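Section 4: Preparing the Table for a Club Tournament

This section applies to organisers using the Polau tournament clock with the Clameo display board. It assumes that the clock has been charged and paired as set out in Section 3.

4.1 Before you begin

Confirm that the venue holds the permit required in your state or territory. Polau does not supply permits and cannot advise on local gaming law.

Note: The clock stores 2 blind structures. Saving a third will overwrite the older one.

4.2 Setting the starting stacks

1. Switch on the clock and hold MODE until STACK appears on the display.

2. Enter the number of chips to be issued to each player. The factory setting is 100. Clubs running a longer event may prefer 200, which is the maximum the clock will accept.

3. Enter the lowest denomination in play. The clock uses this value to calculate the colour-up breaks — it must match the chips on the table.

4. Sort the chips by colour and check the face value of each colour against the value shown on the Clameo board.

Chips marked 10, and chips stacked by colour in a carrying case.

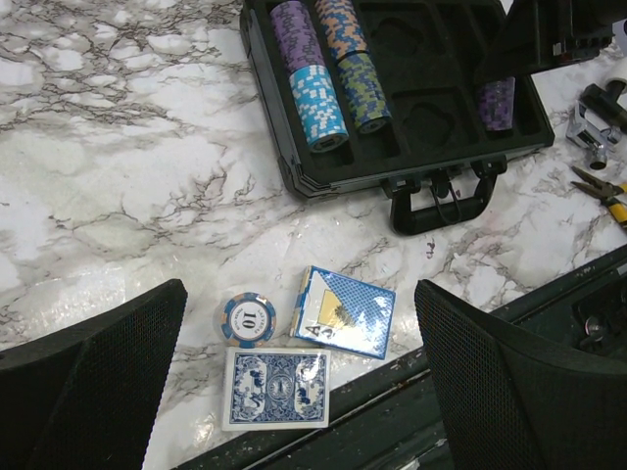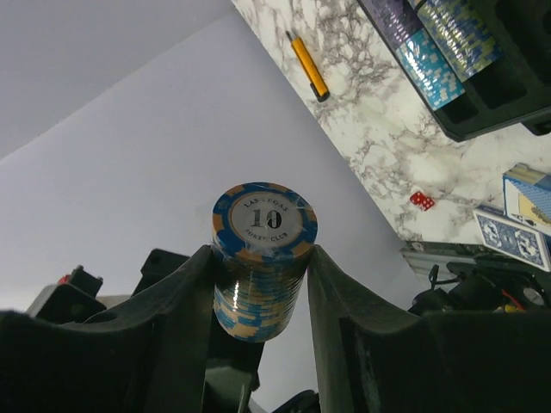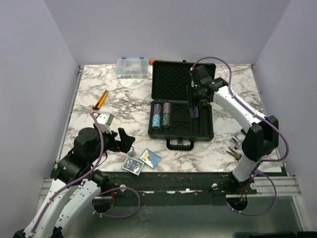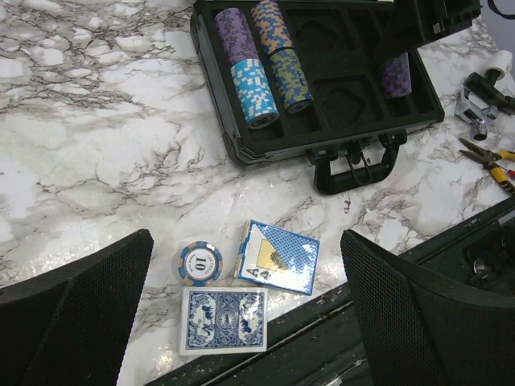
5. Press ENTER to confirm. The board will show the total chips in play once the number of entrants has been added.

Caution: Do not alter the denomination after the first level has started. The running total will be lost and the average stack display will read zero.

4.3 Setting the levels

6. Press LEVEL and select the required blind structure.

7. Set the duration of each level using the arrow keys. A change made during play takes effect from the following level.

8. Enter the position of each break. Colour-up breaks are marked on the board with the letter C.

Note: If players are seated at more than one table, place the board where it can be read from every seat. The optional Gelness wall bracket is fitted with the screws provided; do not substitute longer screws.

4.4 Fault codes

Code 916 indicates that the clock and the board have lost their connection. Move the clock closer to the board and hold PAIR until the light turns green. Elapsed time is retained while the connection is down.

If the code returns, replace the batteries in both units before contacting your dealer.

Revised 19 June 2021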